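検索 キーワードを入力 検索する

チケット：X方向に行くほどズレる（Kekana 仕分けアーム）
状態：解決済み
場所：共同工房 Urnadham の奥の作業台
最終更新：2018年9月7日

えーと、工房の掲示板にも書いたんですが、長くなったのでこっちにまとめ直します。同じ制御基板で遊んでいる人がいたら、私の数週間分の遠回りを飛ばしてください。ほんとに遠回りしました……。

■ どういう機械か
6月から工房の端っこで組んでいる、色と形でブロックを選んで触りにいくアームです。名前は Kekana。制御基板は Brutach、パソコン側で座標を出すソフトが Castivix。横方向（X）と奥行き方向（Y）はベルトで動かして、先っぽが上から降りてくる、よくあるやつです。原点は作業台に向かって左側にあります。つまり右に行くほどXの値が大きくなります。これがあとで効いてきます。

■ 症状
左のほうに置いたブロックにはちゃんと降りるんです。ど真ん中に来ます。うれしくて動画まで撮りました。ところが右に置いたものほど手前で止まるというか、左に寄ったところに降りようとする。一番右のブロックになると、もう完全に何もない木の上に降りてきます。コン、といい音がします。いい音なんですけどね、そこじゃない。

Y方向はまったく問題なし。エラー表示もなし。Castivix のログには「到達」と出ています。本人はちゃんと着いたつもりらしいです。

■ 最初に疑ったもの：画像認識
はい、ここで一週間溶かしました。星形が苦手なんじゃないかと思い込んでいたんです。最初のころたまたま右側に星形ばかり置いていて、「星だけ外す」ように見えたんですよね。ギザギザした形は重心がズレて計算されるのかも、とか、もっともらしい理屈までつけてしまって、輪郭の平滑化をいじったり、しきい値を色ごとに分けたり。

で、円柱を右に置いたら円柱も外しました。星、ごめん。

画面上で重心に点を打たせてみたら、どのブロックでも点は上面のまん中に乗っています。認識は最初から正しかったわけです。いじった設定は全部元に戻しました（元の値を控えておかなかったので、戻すのにもう一晩かかりました。控えましょう、みなさん）。

■ 次に疑ったもの：脱調
右端まで一気に走るのが長距離だから、途中でモーターが負けているのかなと。Brutach の電流設定を上げてみて、最終的に700mAまで持っていきました。モーターがほんのり温かくなっただけで、ズレは一切変わらず。

速度も落としてみました。見ていて眠くなるくらい遅くしても、同じ場所で止まります。加速をゆるくしても同じ。脱調なら毎回ちょっとずつ違うところに止まりそうなものなのに、ピタッと同じところで間違えるんです。この「きれいに間違える」感じをもっと早く怪しむべきでした。

あと、右端まで行って左に戻すと、原点にはきっちり戻ってきます。歩数を取りこぼしているなら戻りもズレるはずで、これで脱調の線はほぼ消えました。電流は前の値に戻してあります。

■ テスト用の並べ方を決めた
毎回てきとうに置いていたのがよくない、とようやく気づいて、並べ方を固定することにしました。木の板を台の上に置いて、奥の列と手前の列にブロックを4つずつ。下の列は右にいくほど上の列より右へずらしてあります。Xの値をばらけさせたかったので、まっすぐ揃えるより都合がいいんです。

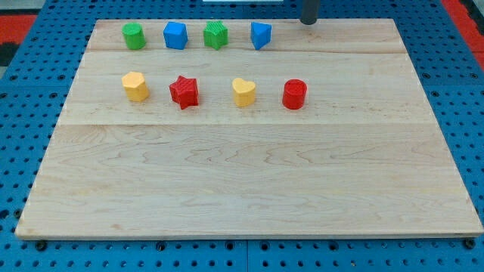

テスト配置。奥が緑の円柱・青の立方体・緑の星・青の三角柱、手前が黄色の六角柱・赤の星・黄色のハート・赤の円柱。右奥の黒っぽいのがアームの先です。

板の右側は広く空けてあります。派手に外してもブロックを倒さないように、という弱気な余白です。板には継ぎ目の線が横に走っているので、列を置くときの目安にも使えます（途中で板をちょっと回してしまったときも、この線のおかげで気づけました）。

この配置で左から順番に狙わせると、結果がものすごくわかりやすくなりました。緑の円柱と黄色の六角柱はだいたい当たり。列の途中から怪しくなって、赤の円柱が一番ひどい。形も色も関係なくて、ただ右にあるほど外す。表にしたら、ほぼ一直線でした。

一直線！ ここでやっと「足し算のズレじゃなくて掛け算のズレだ」とわかりました。原点の位置が狂っているなら、全部が同じだけ横にズレるはずなんです。

■ 定規を当てる
ここまで一度も定規で測っていなかったことに気づいて、ひとりで赤面しました。

原点から X に212mm動け、と命令して、実際に動いた距離を金尺で測ったら194mmでした。もう一回やっても194mm。距離を半分にしたら、足りない分も半分。Y方向は命令どおり動きます。

そりゃあ外しますよね。18mmも手前で「着きました！」って言ってるんですから。

■ 原因
プーリーでした。

少し前に X のベルトが毛羽立ってきたので交換していて、そのとき、モーター側のプーリーもイモネジの穴がバカになりかけていたので、ついでに工房の部品箱にあったものに替えたんです。見た目がそっくりで、ベルトもすっと噛んだので疑いもしませんでした。外して古いのと並べて歯を数えたら、新しいほうが歯が少ない。歯が少なければ1回転で進む距離も短いので、命令より手前で止まる。計算してみたら、歯数の比と定規の比がほぼ合いました。

思い返すと、右側が外れはじめたのはベルト交換の次の週です。でもその間に Castivix のほうも更新していたので、私の頭の中では完全に「更新のせい」になっていました。疑ってごめん、Castivix。星形に続いて謝る相手が増えていく。

■ 直し方
やり方は2通りあって、

1. 元と同じ歯数のプーリーを買って付け直す
2. 今のプーリーのまま、Brutach の「1mmあたりのステップ数」を書き換える

私は設定を書き換えるほうにしました。注文して待つのがいやだったのと、歯が少ないほうが細かく動けてちょっと得かなと。計算は、今の設定値に「命令した距離÷実際の距離」を掛けるだけです。私の場合は設定値×212÷194。ただし、定規の読みはどうしても目分量が入るので、最後は歯数の比で計算した値を入れました。定規の値でも似たような数字になるので、歯を数えるのが面倒な人は定規だけでもかなり近いところまで行けると思います。

注意点がひとつ。Brutach は設定を書いただけでは電源を切ると忘れます。保存コマンドを別に送ってください。私は一回忘れて、翌日「また再発した！」と大騒ぎしました。再発じゃないです、保存してないだけです。

それから、ステップ数を増やすと同じ速度でもモーターはそのぶん速く回ることになります。速度の上限ぎりぎりで使っている人は、ちょっと下げておくと安心かもしれません。うちは元々のんびりなのでそのままです。

■ 直したあとの確認
同じ配置で全部のブロックを順番に狙わせて、赤の円柱にも上面の中にちゃんと降りました。212mmの命令も測り直して、金尺の目盛りでぴったり。電源を切って一晩置いて、朝もう一度やっても同じでした。これで閉じます。

■ ついでに残っている宿題（このチケットの範囲外）
・ハートの重心は、上面の見た目のまん中より少しだけ丸いほうに寄る気がする。困ってはいない。
・Y方向のプーリーも同じ箱から出したものかもしれない。今のところ距離は合っているので触らない。触らないぞ。
・部品箱のプーリーは、歯数をマジックで書いた小袋に分けました。Urnadham を使っている人、混ぜないでください、お願いします。

コメント

・うちもまったく同じ症状でした！ 私の場合はベルトのほうのピッチ違いで、無理やり噛んでいただけでした。音がちょっとゴリゴリいうので、そこで見分けられると思います。

・掛け算か足し算か、のところで膝を打ちました。うちのは全部が同じ幅だけズレているので原点スイッチのほうですね。今夜見てみます。

・保存コマンドの件、Brutach の説明書だとすごく後ろのほうに小さく書いてあるんですよね……。私も三回やりました。

・金尺で測るとき、先っぽの太さの分はどうしていますか？ まん中がどこだか毎回わからなくなります。

・（書いた人です）まん中は見ないで、先っぽの左の縁どうしで測ってます。動く前の左の縁にマスキングテープを貼って、動いたあとの左の縁まで。太さは関係なくなるので楽ですよ！

・部品箱の小袋、見ました。助かります。ベアリングも誰かやってくれないかな。

お問い合わせ ｜ 利用のきまり ｜ © Urnadham 共同工房 ｜ ページの先頭へ戻る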